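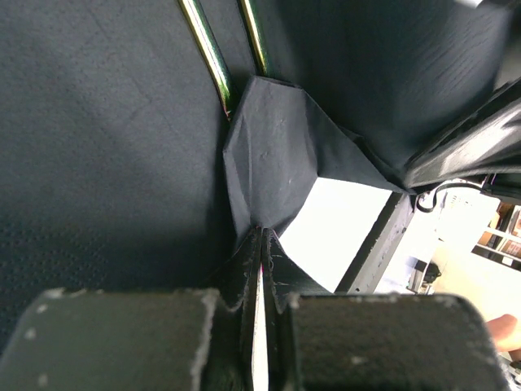
The number Nasrin Salehi's group at Patholm keeps putting on its slides is 70 percent. That is how often Hinds, its cloth-handling program, picks up a piece of fabric and gets it where it was told to go. Two years ago most labs would have been glad to have it. I still want to know what went into it.

Hinds learned from 2,000 demonstrations, each one steered by a person and recorded through a camera at the wrist. Salehi argues that the close view is the whole point. Cloth folds over itself, a camera across the room loses the corner, and the wrist camera is right there at the pinch.

Fair enough. But the test set was drawn from four fabrics, and all of them were in the training data. When Lovely Magbanua, who runs a rival project at Pinen, asked in June for results on cloth the system had never met, she got three trials. "Three trials is a phone call," she told me. "I'd like a table."

Black fabric is where I would press hardest. Creases in dark cloth are hard to pick out up close, especially next to other dark material, and the paper lumps all colors into one score. Salehi says a breakdown is coming with the next version. She also says a slipped grasp counts as a success if the second try holds, a rule I found only in a footnote.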